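Home Grippers Spares Software Support Cart

Cellmont Grosaditz 2 Hand-Held Demonstration Gripper

Posted in: Teach-by-Hand Tools
November, by Touran Khosravi

The Grosaditz 2 is a gripper you hold in your hand. You squeeze the handle, the fingers close, and the camera on top records what the fingers did and what they did it to. Do this several hundred times with reasonable manners and you have a set of examples a robot can learn from. Do it several hundred times in a hurry and you also have a set of examples a robot can learn from, which is how our test arm came to slam every drawer it meets.

People who have collected data by driving a robot arm around with a joystick usually need very little convincing. The arm is slow and bolted to one room. The Grosaditz goes in a shoulder bag, and the person holding it already knows how to pick up a spoon.

The handle

We made the first handle to fit Hooman Babaei, who was standing closest to the printer. Hooman has enormous hands. The current one comes in a regular and a small, and the small is the one most of our customers reorder. Left-handed operators can use either. The trigger pulls straight back and has a light spring; if you want a heavier one, ask, but try the light one for a full afternoon first. The whole tool weighs 11 ounces with the camera fitted and more than that by four o'clock.

The fingers

The finger pads are plain matte blocks in very dark green, which looks black in most footage. They are meant to be dull. We had a bright orange set early on, and the model trained on them became extremely interested in oranges. Each pad is held to its arm with screws and comes off with the driver in the lid of the case. Scuffs on the gripping faces are normal and will turn up quickly. A pad with a scuff still grips. A pad with a crack should be retired, along with the hope that it might last until the end of the session.

Keep the matching pads on the robot in roughly the same state of wear as the ones on the hand-held tool. If you train on a tired pair and then deploy on a fresh pair, the robot will hold on to things with a confidence you didn't teach it.

What the camera gets

The camera looks down past both fingers at whatever you are working over, so the pads are always in view and always in nearly the same place. This is the point of the thing. The learning system reads the opening of the jaw from the picture as well as from the trigger sensor, and if the two disagree the recording is flagged.

Start every demonstration with the jaw wide open over a clear patch of table, and hold still until the handle buzzes. It is the dullest part of the recording and everybody skips it once. 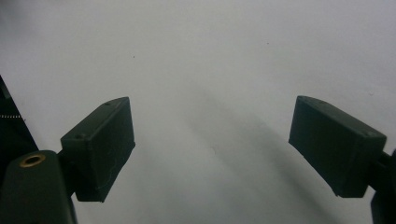
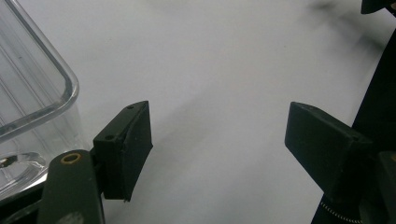 Jaw open, with clear table between the fingers. The second view has a clear plastic container alongside on the left.

Lighting

A pale, matte work surface is kind to dark fingers. Glossy tables are allowed, though you will get reflections of the ceiling, and a model can learn your ceiling as easily as anything else. Soft shadows from the tool are fine and the robot will cast some of its own later. What you want to avoid is doing all your recordings at the same hour under the same lamp and then wondering why the thing sulks in daylight.

Clear plastic is hard. We say so here because the question arrives in the support inbox more than any other, generally after the money has been spent. The Grosaditz will record clear tubs and lids perfectly well, in the sense that a recording will exist. Whether your model can find the rim is between you and your model. Endang Pangaribuan in our test room suggests turning the container a little between takes, changing the light as you go, and collecting a good deal more than you think you need. She has said this so often that we offered to print it on the case.

Budolard recording software

Every Grosaditz 2 ships with a license for Budolard, our recording program. It runs on an ordinary laptop. It names your files, lines up the camera with the trigger sensor, and asks you to mark each take as keep, discard or unsure. Please use unsure. A folder with no unsure takes in it was marked by someone who wanted to go home.

Discarded takes stay on the disk until you empty them out. Amirhossein Jalali insisted on this after losing a morning of dish-rack work to a button that sat too close to another button. The button has been moved as well.

Exports go to the usual formats. If yours is unusual, send us a sample file and a note on how you feel about it.

In the case

Grosaditz 2 gripper with camera, regular or small handle
2 spare pairs of finger pads
11 pad screws, which is more than you need and fewer than you will drop
Screwdriver, in the lid
USB cable, the long one
Xiong desk stand
Budolard license card
Printed quick guide, with the corrections already in it

About the Xiong stand

The Xiong is a weighted foot with a padded cradle. Put the tool in it between takes with the fingers pointing down and away from your coffee. Customers have told us they do very well without a stand, and some of those customers have then bought a camera from us. It also holds the tool steady for the monthly check, when Budolard asks you to open and close the jaw a few times and compares the result with the day you unpacked it.

Care

Wipe the pads with a damp cloth. No solvents on the handle. Look at the screws before a long session and snug them up; stop when they stop. Don't use the Grosaditz to open paint cans, a request we didn't think we would have to put in writing. Lint on the lens will appear in every take and is best found before the first one.

Ordering

Grosaditz 2 is in stock in both handle sizes. Pads, screws and stands are sold separately under Spares. If you are outfitting a whole group of operators, write to Dilruba Biswas at the sales desk before you order. She will ask what you plan to pick up, who will be picking it up, and how large their hands are, and she will try to talk you out of buying one for the boss.

Owners of the first Grosaditz can fit the new pads to the old arms. The old handle will not take the new camera. We tried, and the bracket is on a shelf in the test room if you are ever visiting and would like to be disappointed in person.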